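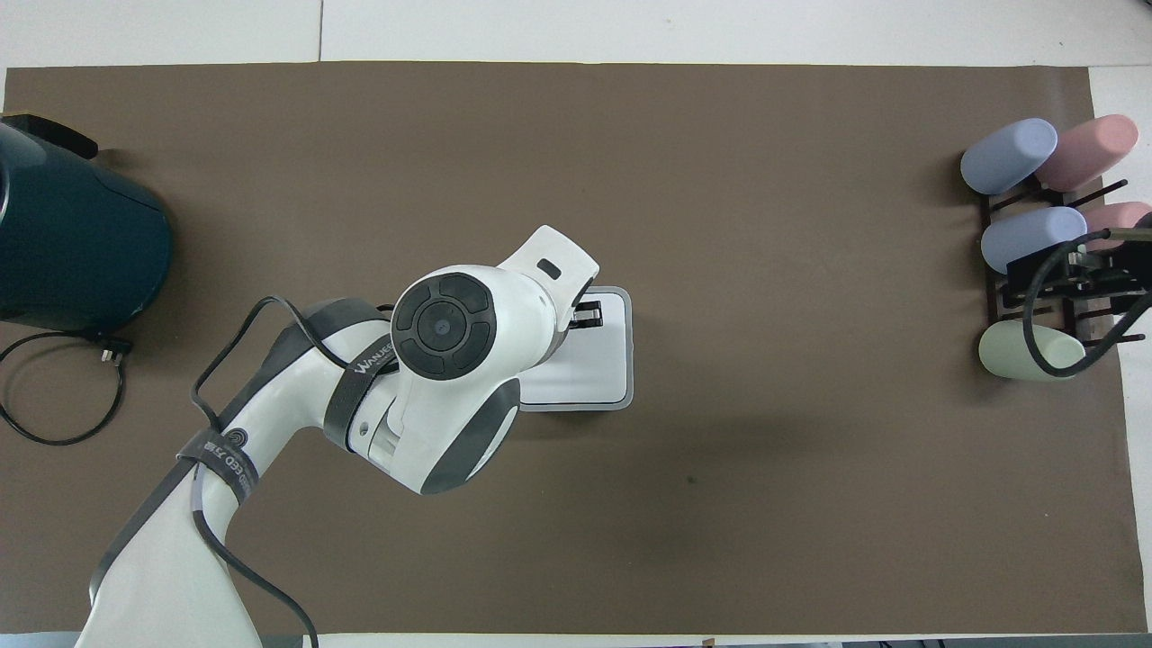 작업대 위의 팔과 그리퍼. 갈색 매트, 흰 판, 컵 걸이.

그로부무라(Grovumura) 소개

그로부무라는 로봇 팔을 팔지 않습니다. 팔겠다는 쪽의 말을 확인하는 회사입니다. 식기 정리, 간단한 집기, 물건 옮기기처럼 탁자 위에서 벌어지는 일을 자동화해 준다는 키트와 서비스를 들여와 직접 써 보고, 그 결과를 적어 의뢰인에게 넘깁니다. 의뢰인은 대개 구매 결재를 앞둔 작은 식당, 요양 시설, 대학 실습실입니다.

회사를 세운 엘린보르그 스베인비외른스도티르가 아니라 스베인비외른손(Elínborg Sveinbjörnsson)입니다. 명함을 보고 성을 고쳐 주시는 분이 많아 먼저 적어 둡니다. 대표는 물류 설비 회사에서 납품 검수를 맡다가 나와 그로부무라를 차렸습니다. 검수표에는 '정상'이라고 적혀 있는데 현장에서는 사람이 옆에 서서 컵을 바로 세워 주는 장면을 너무 자주 보았다고 합니다.

지금 보고 있는 것

요즘 작업실에서 시험하는 것은 에다크(Edach)라는 탁상 작업 서비스입니다. 팔과 그리퍼, 설정 작업, 원격 지원을 묶어 월 단위로 빌려주는 상품입니다. 공급사 오드손(Oddsson)의 안내서에는 "설치 당일부터 주방 보조 업무 가능"이라고 되어 있습니다. 저희는 이 문장에서 '주방', '보조', '업무', '가능'의 뜻을 각각 물었고, 답은 아직 '보조' 하나만 받았습니다.

시험대에는 일부러 까다로운 물건을 둡니다. 플라스틱 컵은 가볍고 둥글어서 잡는 힘이 조금만 달라도 돌아갑니다. 납작한 판은 바닥에 붙어 있어 손가락을 넣을 틈이 없습니다. 전선은 모양이 매번 달라집니다. 시연 영상에는 이런 물건이 잘 나오지 않거나, 나오더라도 늘 같은 자리에 있습니다.

시험 방식

한 과제를 200회 반복합니다. 물건의 위치는 매회 저희가 바꾸고, 공급사 직원은 그동안 작업실 밖에서 기다립니다. 사람이 한 번이라도 손을 대면 그 회차는 실패로 적습니다. 공급사에서는 이 기준이 가혹하다고 합니다. 손을 댄 횟수를 따로 집계해 달라는 요청도 있어 보고서 뒤에 별도 표로 붙이고 있습니다. 성공률에는 넣지 않습니다.

지난 1월에 끝낸 놈몬트(Nommont) 키트 시험에서는 컵을 걸이에 거는 과제가 200회 중 106회 성공했습니다. 제조사는 보고서를 받고 조명 탓이라고 했고, 조명을 바꿔 다시 하자고 했습니다. 다시 할 수는 있습니다. 다만 의뢰인의 식당 조명까지 바꿔 드릴 수는 없어서, 재시험 결과는 조건을 밝히고 따로 실었습니다. 의뢰인은 구매를 미루었습니다.

에다크의 성적은 시험이 끝나기 전까지 공개하지 않습니다. 중간 결과를 묻는 전화에도 답하지 않습니다.

저희도 의심해 주십시오

시험 업체라고 해서 무조건 믿을 이유는 없습니다. 그로부무라는 상근 직원이 3명이고, 한 번에 시험할 수 있는 제품은 2종입니다. 작업실 탁자에서 잘된 일이 귀사의 주방에서도 잘된다고 보증하지 못합니다. 1년 뒤의 고장률도 모릅니다. 몇 주 동안 본 것만 적습니다.

돈은 의뢰인에게서만 받습니다. 공급사가 시험 비용을 대겠다고 하면 거절하고, 제품을 무상으로 빌려준 경우에는 보고서 첫 장에 그 사실을 적습니다. 에다크 장비도 무상 대여품이며, 시험이 끝나면 반납합니다.

'지능형', '완전 자동', '사람 수준' 같은 말은 보고서에 쓰지 않습니다. 인용할 때는 누가 어느 문서에서 쓴 말인지 밝힙니다.

의뢰 안내

상담은 전화와 이메일로 받습니다. 제품 이름과 맡기고 싶은 일, 지금 그 일을 누가 얼마 동안 하고 있는지를 적어 보내 주시면 됩니다. 마지막 항목을 비워 두고 보내시는 분이 많은데, 그 답이 없으면 견적을 드리지 않습니다. 하루에 10분이 채 안 걸리는 일이라면 로봇을 사지 마시라는 답장이 갈 수도 있습니다. 그 답장은 무료입니다.

작업실 방문은 예약하신 분만 가능합니다. 시험 중인 장비는 공급사와 맺은 대여 조건에 따라 촬영을 제한할 수 있습니다.

페이지 최종 수정: 2023년 7월 17일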